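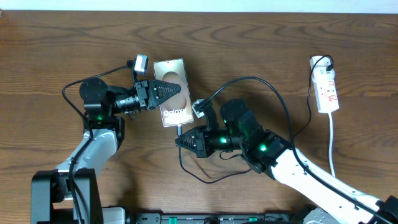

Acabamentos e superfícies

1/ Notas sobre lixagem de tampos maciços antes do óleo. Vale para carvalho, nogueira e freixo. Para resinosas os grãos são outros, fica para abril.

2/ Sequência que uso: 80, 120, 180, paragem em 240. Acima de 300 o poro fecha e o óleo duro penetra menos. Já vi tampos levados a 2000 "para ficar macio". Ficam macios e mancham com o primeiro copo.

3/ Nós e veio revesso: lixar sempre no sentido geral da fibra, sem insistir no nó. O nó é mais duro, a madeira à volta cede primeiro e fica uma cova que só aparece com luz rasante.

4/ Entre 120 e 180, humedecer com pano e deixar secar. A fibra levanta, o 180 corta-a. Quem salta este passo vai fazê-lo depois da primeira demão.

5/ Óleo: testei o Tevance e o Galtemeck em provetes da mesma prancha. O Tevance puxa mais para o âmbar. O Galtemeck seca mais devagar, mas deixa menos brilho nas zonas de nó.

6/ Rendimento medido com o Galtemeck: 70 g por m² na primeira demão, quase metade na segunda. Retirar o excesso aos 15 minutos. Aos 30 já agarra o pano.

7/ O Faustino Salinas perguntou por cera por cima. Em tampo de trabalho não ponho. Marca com calor e complica a reparação local.

8/ Panos com óleo: estendidos ao ar livre ou dentro de água, nunca amachucados no balde. Autoaquecem.

9/ Falta comparar discos de rede com discos de papel. Tenho os Ghauri encomendados.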